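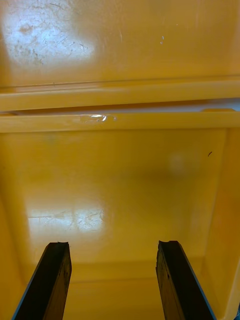

Über uns

Angefangen hat Arnix mit einem Topf Sauerteig und einer Schulküche, die abends leer stand. Golshifteh Zarei wollte damals eigentlich nur vier Freundinnen zeigen, wie man ein ordentliches Roggenbrot backt -- beim zweiten Treffen waren es 16 Leute, und die Küche war zu klein! Seitdem sind wir eine richtige Backschule geworden, mit eigenem Haus, festem Kursplan und einem Ofen, auf den wir sehr stolz sind.

Farzad Mirzaei kam im zweiten Jahr dazu. Er hatte lange in einer Backstube gearbeitet und kannte sich mit Fladenbroten aus, von denen wir anderen bis dahin kaum die Namen wussten. Sein Barbari-Kurs ist bis heute der, für den man sich am frühesten anmelden sollte (wirklich, der nächste ist schon im Mai fast voll).
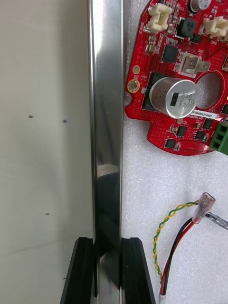

Unser Mehl kommt von der Mühle Salehi, die den Roggen noch mit Steinen mahlt und uns immer wieder Säcke mit alten Sorten zum Ausprobieren mitgibt. Nicht jede davon lässt sich gut verbacken, aber gerade diese Abende machen uns am meisten Spaß. Einmal hatten wir einen Emmerteig, der einfach nicht stehen wollte. Am Ende wurden Cracker daraus, und das Rezept steht jetzt in unserem Grundkursheft!

In den Grundkursen geht es um Sauerteig, Kneten, Formen und um die Geduld dazwischen. Wer weitermachen möchte, kann in die Samstagsgruppe wechseln, dort backen wir auch Süßes: Hefezöpfe, Safranschnecken, im Winter Stollen. Für Schulklassen gibt es einen eigenen Vormittag, an dem jedes Kind einen Teig von 200 Gramm bekommt und daraus machen darf, was es will. Wir haben schon Drachen gesehen, Schuhe und ein erstaunlich gutes Krokodil.

Inzwischen haben rund 1000 Menschen bei uns gebacken, manche kommen seit den ersten Abenden. Vorkenntnisse braucht niemand, eine Schürze liegt bereit -- nur eine Dose für den eigenen Ansatz bitte mitbringen, den gibt es nach jedem Sauerteigkurs mit nach Hause.

Kontakt | Impressum | Datenschutz | © Backschule Arnix | Nach oben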